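TICKET: Dusau creek station, conductivity stuck / jumping
Opened by: Shirin Abbasi
Assigned: Ottavio Greco
Cc: Lucrezia Palumbo, Guido Sartori
Priority: high (was medium, changed by Lucrezia)
Status: open, see bottom

Shirin, 7:50 am
Conductivity at the lower Dusau station is flatlined at 1110 on the portal. Has been like that overnight. Upstream station looks normal. Temp and stage at lower are still moving so the logger is alive. Need this sorted before the December summary goes to the county, they use the lower station for the road salt numbers.

Attachments: 2
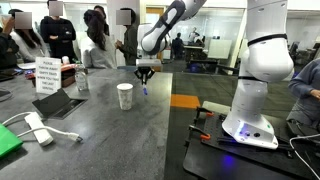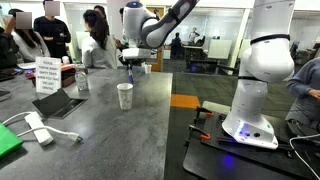 Ottavio, 8:15 am
Looking. Same value to the last digit every reading, creek doesn't do that. Either the probe is sending an old value or Dultilora is holding the last good one and filling forward. Shirin can you check if gap fill is on for that channel? Should be under channel > display. I can't see settings from my login for some reason.

Shirin, 8:22 am
Gap fill is off. Checked twice. Also downloaded the raw csv and it's 1110 in there too, so not a display thing.

Ottavio, 8:30 am
OK so it comes from the logger that way. Dialing in to the Evance now.

Ottavio, 8:55 am
Took four tries to connect. Signal poor, or the modem is sulking. Got in eventually.
- battery fine
- clock fine
- stage fine
- temp fine
- conductivity: 1110, status flag "stale"
So the logger knows it's not getting a fresh reading and is repeating the last one. Flag doesn't make it to Dultilora, I guess we never mapped that column. Separate problem, will open another ticket or someone remind me.

Forced a manual read of the probe. Timeout. Again, timeout. Third time it answered with 640ish. Fourth, timeout.

Lucrezia, 9:10 am
How far back is it bad? I have to tell the county something by noon. Also is the upstream one going to do the same thing, they were put in the same week.

Ottavio, 9:20 am
Upstream ok, ran ten manual reads and all answered. Don't know yet how far back on the lower one. Last believable change in the record is a little after 11 pm. But there are also short flat bits earlier in the week, a few readings long, that I'd have taken for calm water if I'd seen them at all. So it was dropping out before, just not for long.

Lucrezia, 9:24 am
So the weekly average is wrong too?

Ottavio, 9:26 am
Probably a bit. Don't send it.

Guido, 9:40 am
I can be out there by 10:30. What do you want me to bring. I have the spare probe but not a spare cable, the last one went to Zanetti when the cows got into it.

Ottavio, 9:44 am
Spare probe, cal standards, handheld meter, contact cleaner, dielectric grease, zip ties. Please DON'T swap the probe first. Take a handheld reading beside it before touching anything and write it down with the time. If we swap first we'll never know what the offset was.

Guido, 10:50 am
On site. Bank is icy, took the long way down. Handheld in the creek next to the probe housing says 655. Truck traffic over the bridge was out salting this morning, lots of grit on the shoulder.

Probe guard has leaves packed in it but water is getting through. Not iced in.

Ottavio, 10:53 am
655 vs the 640ish I got at nine. Plausible, probe itself may be ok then. Leave the leaves a minute. Wiggle the cable at the connector in the box and tell me when.

Guido, 10:58 am
Wiggling now

Ottavio, 11:01 am
Good read, good read, timeout, timeout, good, timeout. It's the connector or very close to it. Open it up?

Guido, 11:15 am
Opened. Green crud on two of the pins, water bead inside the shell. The o-ring is there but it's sitting half out of the groove, pinched flat on one side. Somebody did the collar up in a hurry. Might have been me.

Cleaned pins, dried with the little bulb thing. No spare o-ring in the kit. Flipped the old one and greased it, will not call that a repair.

Ottavio, 11:20 am
Running reads. 12 in a row good. 652, 653, 653, 651. Can you clear the leaves now and do the handheld again.

Guido, 11:31 am
Leaves out. Handheld 654.

Ottavio, 11:33 am
Probe says 653. Nice.

Lucrezia, 11:36 am
Can I tell the county it's fixed

Ottavio, 11:37 am
Tell them readings are back and the overnight values are withdrawn. Not fixed till there's a proper o-ring in it.

Lucrezia, 11:52 am
Sent. They're asking whether 1110 was ever real, i.e. did the creek hit that and then we lost it, or is it garbage.

Ottavio, 12:05 pm
Fair question. Readings before it froze: 590, 610, 700, 860, 1110. That's a climb, looks like a real salt pulse coming down off the bridge, and the contact died on the way up. Can't prove it. A wet connector can also drift high before it quits. Upstream station is above the bridge so it won't show it either way.

Would treat 1110 as "suspect", not delete. Everything after it with the same value is "missing".

Shirin, 12:20 pm
Problem. Went to flag them in Dultilora and the bulk edit takes whole days only?? I don't want to wipe the good temp and stage. Also it's showing me an alarm threshhold of 3000 on this channel. Ours is supposed to be way lower than that. Who set 3000?

Ottavio, 12:28 pm
3000 is the default when you make a new channel. We re-made the channel after the logger swap in the fall. Looks like the threshold never got put back. So the alarm would not have gone off last night even with a perfect probe. Ugh.

Shirin, 12:30 pm
Fixing the threshold now. Are the others ok?

Shirin, 12:41 pm
Checked them all. Upper Dusau ok. Zanetti ditch has the 3000 default also, changed it. Rest ok.

Gemma, 1:05 pm
Hi, got pulled in by Guido re bulk edit. You can do it by channel, it's just hidden. Steps:
Open the station, go to Records not Charts.
Pick the one channel in the left column, untick "linked channels" (this is the bit everyone misses).
Set start and end time. Local time, not UTC, even though the header says UTC.
Choose flag, add a comment, save.
Wait for the green bar. If you close the tab before that it does half of them.

Shirin, 1:18 pm
Worked, thank you. The header thing is awful.
Flagged 1110 first occurence as suspect, all repeats as missing. Comment text: "connector fault, see ticket". Earlier short flat bits not done yet, need a list.

Ottavio, 2:10 pm
List of the short ones pulled from the logger's own file using the stale flag, emailed to Shirin. Much easier than eyeballing. Mostly early morning, so cold + damp in the shell, would be my guess. After taking them out the channel is at 95 percent complete for the month so far, incl. last night. County cutoff is lower than that as far as I remember, Lucrezia to confirm.

Lucrezia, 2:25 pm
Confirmed, 95 is fine for them. They want a footnote. I'll write it, somebody read it before it goes please.

Draft: "Specific conductance at the lower Dusau station was interrupted overnight by moisture in a cable connector. Repeated values have been removed. The last value recorded before the interruption is retained and marked suspect. A field check with a handheld meter agreed with the station after cleaning."

Ottavio, 2:31 pm
Good. Maybe say the handheld agreed before cleaning as well, when the probe answered at all? Though that was two hours apart. No, leave it.

Shirin, 2:33 pm
Fine by me.

Guido, 3:40 pm
Back at the shop. Found o-rings, wrong size. Ordered a bag of the right ones, plus a spare cable so we stop stealing from each other. Also wrapped the connector in self-fusing tape before I left and turned it so it hangs face down. It was lying face up in the bottom of the box with the condensation.

Ottavio, 4:45 pm
Still no timeouts since the cleaning. Values drifting down slow, 630s now.

Ottavio, 7:30 am (next morning)
Overnight clean, no stale flags at all. One bump to 810 around 5 am and back down, which fits the salt truck. So pulses are real here, makes me a little happier with the 1110.

Mapped the stale flag column into Dultilora as a text channel. Ugly but it shows up. Gemma is there a way to alarm on text?

Gemma, 8:20 am
No. Make it numeric, 0 and 1, then alarm on anything above 0. Has to be done on the Evance side, in the output table.

Ottavio, 8:26 am
ok will do when I'm dialed in next

Still to do:
- new o-ring in lower Dusau connector (Guido, when they arrive)
- check how the upper Dusau connector is lying in its box, same trip
- stale flag as 0/1 on both loggers (Ottavio)
- Zanetti, same thing, low prioirity
- thresholds onto the new channel checklist, right under units (Shirin)
- why Ottavio's login can't see channel settings (Gemma?)

Shirin, 8:40 am
Checklist done. Leaving ticket open for the o-ring.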